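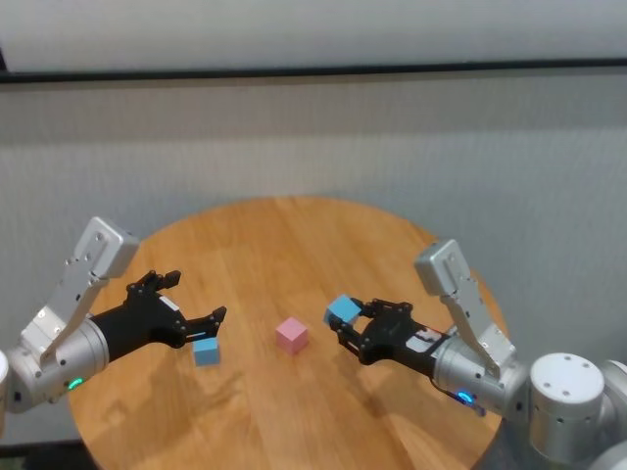

**Left gripper stops short of closing, no fault raised**

Posted by turkia_bench

Two-arm cell, cube sorting on a round table. The right arm picks its light blue cube and holds it. The left arm goes to its own cube, stops above it with the fingers open, and stays there until the task times out. No fault code. The left status light stays green, the right one is blue. The log ends at line 1221 with "left: wait grip_ready".

It ran clean for 428 cycles and started doing this on Friday after I swapped the left gripper cable. Power cycling clears it for 40 cycles or so, then it comes back. Is green versus blue significant?

---

**Sabina Nanayakkara**

The colors depend on how your controller is configured, so check the mode table before reading anything into them. The log line is more useful. The left arm is waiting for a ready signal that never arrives, and the program has no branch for that case.

1. Stop the cell and lock it out before you reach in. An arm waiting on a signal will move when the signal comes back, and wiggling a connector can bring it back.
2. Reseat the new cable at both ends. Check for a pushed-back pin.
3. Check the routing through the wrist. A cable that is too tight opens up only in certain poses.
4. Put a 200 ms timeout on grip_ready and have it raise a fault that stops both arms.

Do step 4 even if the cable is bad.

---

**holmgren_j**

had this on a Gavance controller, was the cable. swap the old one back and see

---

**zakmont2**

Try reinstalling the firmware.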